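# Speaker notes – Putting up shelving that stays up

Udlow storage workshop, 29/03/2021. Slot is long enough for the talk plus questions. Keep the slides moving.

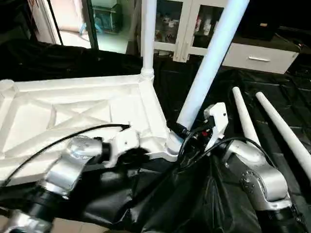
Start with who is in the room. Ask for a show of hands: who has put together a plastic shelf unit in the past year? Who has put one together twice because the first try leaned? Wait for the hands. Most people in a storage workshop have done both.

Say what the talk covers. White molded frames, round poles, push-fit corners. The kind of unit that goes in a laundry room, a garage or a stock closet. No metal racking today and no wall-mounted brackets. If people ask about brackets, point them to the afternoon session.

## The frame

- The flat top does most of the work. The ribs molded across it in an X are there to stop it twisting. Run a hand over them before you build and feel for cracks.
- The raised rim keeps small things from sliding off. It also makes a shelf a pain to wipe down. Say this now, someone always brings it up.
- Corners are rounded and take the poles. Treat the corner as the weak spot on any unit you buy secondhand.
- Check which way up the frame goes. On some kits the ribs face down and on some they face up. Look at the leaflet. If there is no leaflet, look at the sockets and see which side takes the pole all the way in.

Pause here. Pass the sample corner around the room. Get it back before the break, we lost one at the February session.

## The poles

Lay every pole out on a cloth or a blanket first and sort by length and thickness. Dark cloth is best with white parts. On a pale carpet they disappear.

Poles are often tapered at one end. The narrow end goes into the socket. People force the wide end in, it sits halfway, and the whole unit rocks from then on.

Points to make:

- Push down and turn a little as you go.
- A collar with ribs on it grips harder than a smooth one. Expect it to be stiff.
- If a pole leans, stop. Pull it out and start it again. You can't straighten it later by pushing on the top.
- Do the back corners first, then the front. You can still reach over the frame that way.
- Leave the front pole slack until the others are seated.

Mallet question: yes, a rubber one, with a folded towel over the end of the pole. No hammers. The Grudon kit splits at the collar if you hit it bare and the firm won't replace a split collar. We asked.

## Working order

Go slowly on this part, people write it down.

1. Clear the floor. You need room to walk all the way round.
2. Set the first frame flat and press each corner to see if it rocks.
3. Put in the back poles.
4. Put in the front poles.
5. Lower the next frame on, one corner at a time. Two people makes this a lot easier. One holds the frame still, the other fits the pole.
6. Press down over each corner, never in the middle.
7. Check it with a level before you add another tier.

Most of the leaning units we were called back to had gone wrong at step 5. One corner was fully home and the one across from it was barely in.

If time is short, skip the Moltberg story and go straight to numbers.

Moltberg story: stockroom job, 352 units to build, all the same kit. The crew built the first batch on a floor that sloped toward a drain. Every unit was square to the floor and every one looked crooked once it was moved next door. They took 3 days to put it right. Lesson is to build where the unit will stand, or at least on a floor you have checked.

## Numbers

Keep this short. Over the whole Udlow project we built 973 units. The return visits fell once we sorted poles before starting. I don't have a clean figure for how much of that was the sorting and how much was the crew getting used to the kit, so don't claim one.

The other change was pairs. We stopped sending people out alone. 2 people on a unit is slower on paper and quicker by the end of the day.

## Loading

- Heavy things on the bottom. Obvious, say it anyway.
- Spread weight toward the corners, where the poles are.
- Leave it a day before you load the top tier – the joints settle and you may need to press them down again.
- Don't drag a loaded unit. Unload it, then lift it from the bottom frame.
- Keep one spare pole if the kit came with extras. Tape it under the bottom shelf so it doesn't get thrown out.

## Questions that usually come up

Can you mix kits? Na parts fit Grudon sockets but they sit loose. Fine for a light shelf of towels. I wouldn't put paint cans on it.

Can you glue the corners? You can, and then you can't take it apart to move house. Try a wrap of tape on the pole end first.

What about sun? White plastic left by a window goes yellow, then brittle. Turn the unit round every so often or hang a blind.

Can you cut poles down? Yes, with a fine saw. Cut the end without the taper and sand the edge. Cut all four together so they match.

Handouts are in the box by the door. Parts list on the front, working order on the back. Collect the sample corner.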